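Notes from the Nernside table, part four

I skipped last month's post because there wasn't much to say beyond "still recording." There's a bit more now, so I'll try to get it down before October is over.

Quick recap for anyone new. Nernside is my attempt to teach a two-armed setup to do small tidying jobs, starting with a marker and a divided box. The learning part needs examples, and the examples come from a person doing the job by hand with a gripper in each fist. I aim for 1,000 good ones.

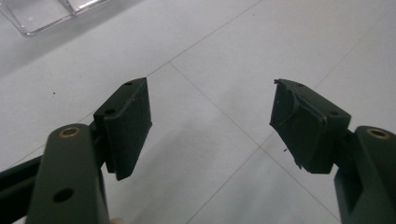
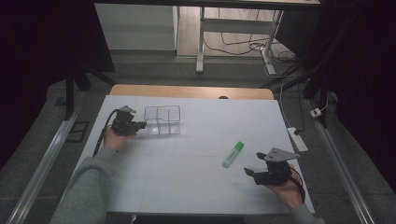 The marker task: clear box, green highlighter, both grippers. 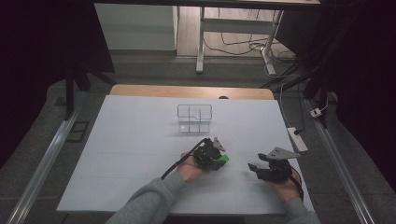
As of Wednesday night the count is 925. That's kept examples, after I throw out the ones where a cable snagged or I lost my place halfway through. I used to keep those and tag them, thinking I would sort them out later. I never did, and the first model I trained on the whole pile picked up a habit of stopping above the box and waiting. It took me two weeks to trace that back to my own pauses.

So the rule now is simple. If I hesitate, I delete it and go again. Each example runs around 21 seconds, and I do them in blocks of 8. Then I put the grippers down and shake out my hands. Longer blocks go faster on paper, but my wrists get lazy and every approach starts to look the same. The model needs some variety in where things start and which way they point.

To get that variety I tried making it up as I went. It didn't work. I thought I was placing the marker at random, and when I plotted the start positions, most of them were in one patch near my right hand. Now I have a short script called Pirkex that prints a cell and an angle before each try, and I put the marker where it says. It's dull, but the plot looks much better.

Syncing is still the weak spot. Waaka, the recorder I wrote in the spring, sometimes drops a few samples from one gripper at the start of a session. I trim the front off everything for now. A real fix means rewriting how it opens the two streams, and I keep putting that off.

Next is a second task, probably moving small parts between compartments. I also want to try the training code from the Plellier project, which handles two hands as one action - mine treats them separately and they get in each other's way. I'll post the numbers when I have a run that finishes.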